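Oct 21, 2022
Workshop notebook, storage box trials

Back on the boxes today after a week of putting it off. Refilwe Mnguni wants a decision on which one we buy for the toy library shelves, and I keep telling her it depends on the lid, and she keeps telling me a lid is a lid. It isn't! The old Birkham tubs went back to the supplier for exactly this, the lids popped up whenever anybody stacked three of them (I still have the bruise on my foot).

So, the white one with the grey handle in the top. I've been calling it the Tiver box because that's the name on the order sheet. I had the pink plush out with it as well, the round one with the sunglasses sort of eyes, as he's my standard size for a small soft toy and I've got rather fond of him.
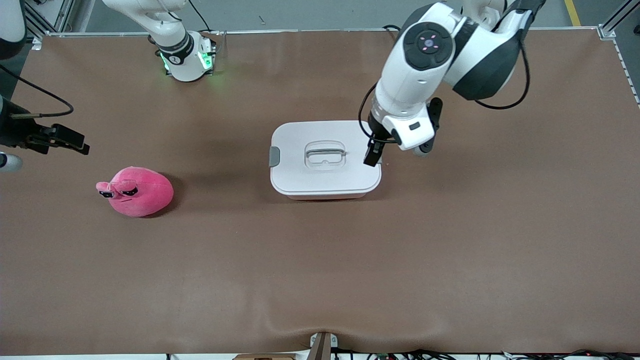 My main worry is still the handle. A recessed one is lovely for stacking, you get a nice flat top, but small hands have to get right down into it and I'm not sure a four-year-old would manage. Refilwe thinks they'd just grab the whole lid by the edges, and she's probably right, she has watched far more of them at it than I have. I'd like to borrow her nephew for half an hour and find out.

Price is 538 for a case of 40 from Shiferaw, or 505 from Kurkus if we collect it ourselves. I don't fancy collecting it ourselves. My car is full of shelf brackets and will be until somebody decides where the shelves are going.

Then the latches. I like a grey latch on a white box, you can see at a glance which side you're meant to be fiddling with, and it means I can tell people "grey bit first" and leave it at that. What I don't like is a latch that sticks out when the boxes are pushed up tight on a shelf. Must measure the gap properly with the long ruler and not guess it like last time.

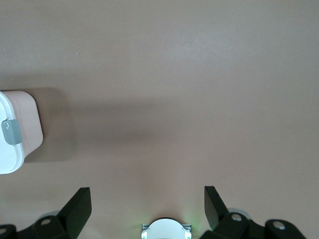 Labels next. Refilwe wants them on the end wall, I want them on the lid. If they go on the lid you can't read a thing once there's another box on top, so fine, she wins that one. Paper ones curl, though, so we need the plasticky sort, and I've no idea where the last roll went. Possibly under the brackets.

To do: ring Shiferaw about delivery, long ruler, find the label roll, ask about the nephew. Also the whole budget line is 2,314 and that has to cover the shelves too, so no getting carried away with extra lids.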